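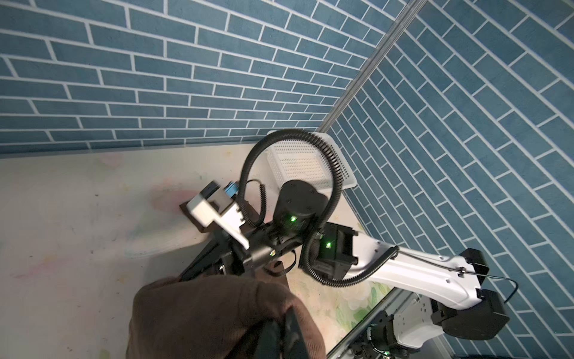

Left arm's view of the right arm, pants task

stevow_lab wrote:
Club build for the September showcase. Two arms, one pair of brown pants, goal is a flat fold with no hands helping. The policy is trained on 95 demos, all teleoperated by me and Riaan Shezi. Comments welcome before we lock the task list.

Jukidix wrote:
Ninety-five demos of one pair of pants on one mat. What happens with a second pair? I judged two student folding projects last year and both fell apart as soon as somebody brought jeans.

stevow_lab wrote:
Fair. We haven't tried jeans. Wael Kabbaj wants 3 garments by the showcase and I think that's optimistic.
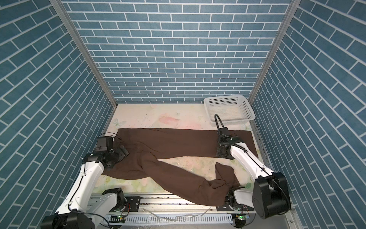
The part I'd defend is the waistband grasp, one gripper at each end. When both hold, the rest of the fold mostly goes through. When a leg is twisted it's a coin flip.

erkero7 wrote:
"Mostly goes through" is not a number. Successes out of attempts, please, and who decides what counts as folded?

stevow_lab wrote:
7 clean folds in our last batch. Riaan scored them.

erkero7 wrote:
Out of what? And Riaan also drove the demos, so get someone else to score.

Jukidix wrote:
Agree on scoring, but I think erkero7 is too hard on a club. My gripe is the setup.

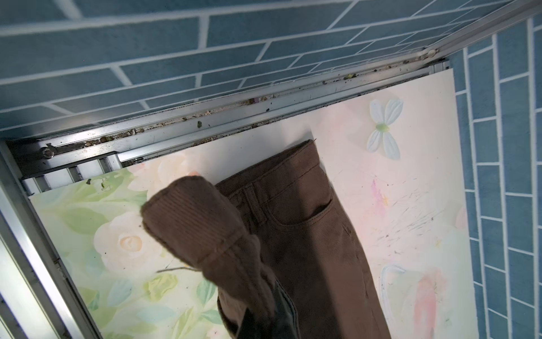

Crumbs and grit in that track, specks all over the mat, blue brick print on the walls. How much of this is the policy learning pants, and how much is it learning your corner? Swap the mat and run it again.

stevow_lab wrote:
We'll try a plain mat. I expect it to get worse.

erkero7 wrote:
Then post that too.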